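Praktikum Robotik, Teil 4: Greifer im Vergleich
Skript zur Laborübung, Stand März. Betreuung: Edvin Tangen

Vorab: bitte das Blatt VOR dem Termin lesen. Letztes Mal ging die halbe Übung fürs Kabelsuchen drauf.

Thema heute
Zweiarmiges Handling von Textilien. Verglichen werden zwei Fingersätze am selben Grundaufbau, Vanhove (spitz, keilförmig) und Ullow (breit, mit Gummiauflage). Controller ist für beide derselbe, der Nemurent. Ausser den Fingern also nichts ändern, sonst ist der Vergleich wertlos.

4.1 Wozu das Ganze
Starre Teile: Pose bekannt, Griffpunkt bekannt, fertig. Stoff: unendlich viele Konfigurationen, Griffpunkt rutscht, Kante verdeckt sich selbst. Dazu Luftwiderstand beim schnellen Bewegen. Simulation hilft wenig, Materialparameter kennt man meistens nicht (Biegesteifigkeit! siehe Teil 2).
Teilaufgaben beim Entfalten:
- irgendwo greifen
- hochheben, ausschütteln
- zweite Ecke finden
- übergeben bzw. mit zweitem Greifer nachfassen
- ablegen, glattziehen
Wir machen nur die ersten vier. Ablegen kommt in Teil 5.

4.2 Fingerform
Spitze Finger kommen gut unter eine Falte, brauchen wenig Platz, verdecken der Kamera wenig. Nachteil: kleine Auflagefläche, Stoff dreht sich um den Griffpunkt, bei hoher Beschleunigung rutscht er raus. Breite Finger genau umgekehrt. Flächenpressung p = F/A, bei gleicher Schliesskraft hat der spitze Finger also den höheren Druck, aber das Haltemoment gegen Verdrehen ist trotzdem kleiner (Hebelarm!). Wird in der Prüfung gern verwechselt.
Reibung: Baumwolle auf glattem Kunststoff niedrig, auf Gummi deutlich besser. Werte selber messen, steht in 4.5.

4.3 Dynamisches Ausschütteln
Idee: ein Greifer hält, kurzer Ruck, Stoff schwingt frei, zweiter Greifer wartet offen auf der Gegenseite. Nachfassen erst wenn der Stoff ausgeschwungen ist. Wer zu früh zufährt greift ins Leere oder mitten in die Fläche.

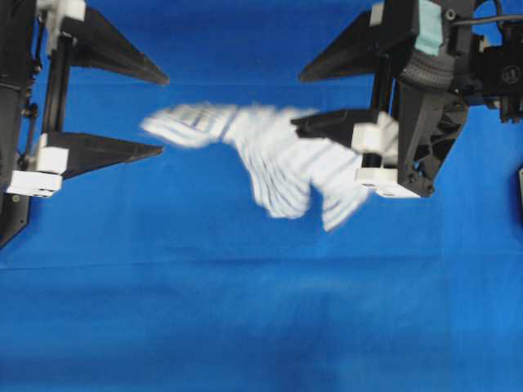 Abb. 4-1: Vanhove-Finger beidseitig, gestreiftes Tuch in schneller Bewegung. Linke Finger ohne Kontakt zum Stoff.

Zur Kamera: Bewegungsunschärfe ist in dieser Phase der Hauptfehler. Kantendetektor liefert verschmierte Kontur, Streifen werden zu Schlieren, die Eckensuche springt. Drei Auswege:
a) Belichtungszeit runter, dafür mehr Licht (Rauschen beachten)
b) abwarten, Standardwartezeit 2 s im Skript
c) Bild verwerfen wenn Schärfemass unter Schwelle, nächstes nehmen
Wir nehmen b) und c) zusammen. Bildrate bleibt auf 30 Hz, bitte nicht verstellen. Blauer Hintergrund vereinfacht die Segmentierung bei hellem Stoff, aber hellblaue Streifen können bei zu grosszügiger Farbschwelle mit rausfallen. Also Maske immer anschauen bevor ihr weiterrechnet. Falten im Hintergrundtuch geben ausserdem falsche Kanten.

4.4 Ablauf
1. Not-Aus testen. Beide Arme.
2. Nemurent hochfahren, Referenzfahrt, warten bis beide Achsgruppen bereit melden
3. Voditska starten (Aufzeichnungssoftware), Gruppenkürzel eintragen
4. Fingersatz montieren, Schrauben handfest plus Vierteldrehung, NICHT mehr, die Halterungen reissen sonst
5. Nullpunkt der Finger neu setzen. Wird immer vergessen!!
6. Serie fahren, 9 Versuche pro Fingersatz, gleiche Startlage
7. Finger tauschen, ab 4. wiederholen

Abbruch wenn sich Stoff in der Mechanik verfängt: erst Stop, dann Antriebe aus, dann von Hand rausziehen. Kabelschlaufe am Handgelenk dabei im Auge behalten.

4.5 Protokoll
Pro Versuch notieren: gegriffen ja/nein, beim Schütteln gehalten ja/nein, zweite Ecke erwischt ja/nein, Bemerkung. Dazu einmal pro Fingersatz Haftreibung mit der Federwaage (Zug langsam steigern, Wert beim Losrutschen ablesen, dreimal).
Auswertung: Erfolgsquote je Phase, nicht nur gesamt. Zum Vergleichen liegt der Datensatz vom Vorjahr auf dem Kursserver, 168 Versuche, allerdings mit altem Controller, also Zeiten nicht direkt vergleichbar. Quoten schon eher.

Fragen fürs Protokoll
- In welcher Phase verliert welcher Finger den Stoff, und wieso?
- Was ändert sich wenn ihr die Rucküberschleifung halbiert?
- Reicht eine Kamera von oben für die Eckensuche? Begründung mit eigenen Bidern

Abgabe als PDF, Rohdaten extra. Kürzel in den Dateinamen. Fragen an E. Tangen, am besten direkt im Labor.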